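6 min read

The demo took place at nine in the morning in a conference room at Sequeira, and it went well, as demos do. A salesman from Medatex typed a question about a slip-and-fall case. Out came a motion, with headings and footnotes, before anyone had finished a coffee.

Horácio Brandão, who has practiced personal injury law for 26 years, asked to see where the third citation came from. The salesman said he would follow up. When I spoke to Brandão in May, he was still waiting.

Small law firms are being told they have to buy drafting software this year or fall behind. Medatex charges $500 a month per lawyer. Its main rival, Skirklow, costs less up front and bills for every document. Both promise to give lawyers back their evenings. I asked each company how it had measured that. Medatex sent a brochure. Skirklow sent a survey of 40 customers, all of them picked by Skirklow.

Vitória Macedo tried both. She runs a two-lawyer family practice and keeps careful time records, mostly because her clients argue over bills. Her first drafts did come faster. Then she had to check them. "I was reading every line as if a stranger had written it, which I guess is what happened," she told me. She canceled Skirklow and kept Medatex for form letters, a job her old templates handled for free.

Then there is the question of where client files go. Both contracts let the vendor store documents "as needed to improve service," a phrase that would make most lawyers reach for a red pen if it showed up in a client's lease. Some firms want everything kept on a machine in their own office.
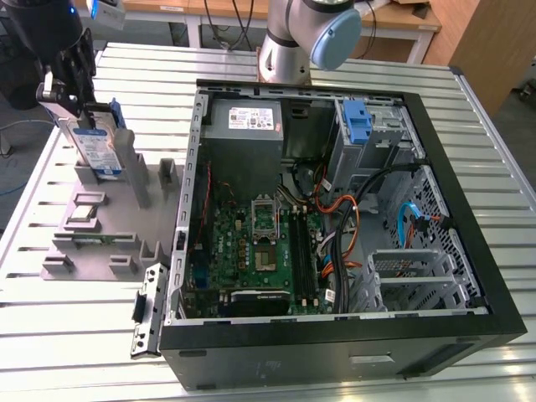

A desktop tower with its side panel off and its memory slots empty.

Colton Cloutier, a consultant who sells that kind of setup under the name Hekik, says local storage settles the privacy issue. Maybe. It also leaves a three-person office in charge of its own backups and security patches, and his standard agreement puts the blame for any loss on the firm.

Nuno Serrano, who defends lawyers in malpractice claims, has read 141 vendor contracts in the past two years. I asked how many accepted responsibility for a bad citation. He laughed and said he'd call me if he found one.

We use cookies to improve your experience. Accept | Manage settings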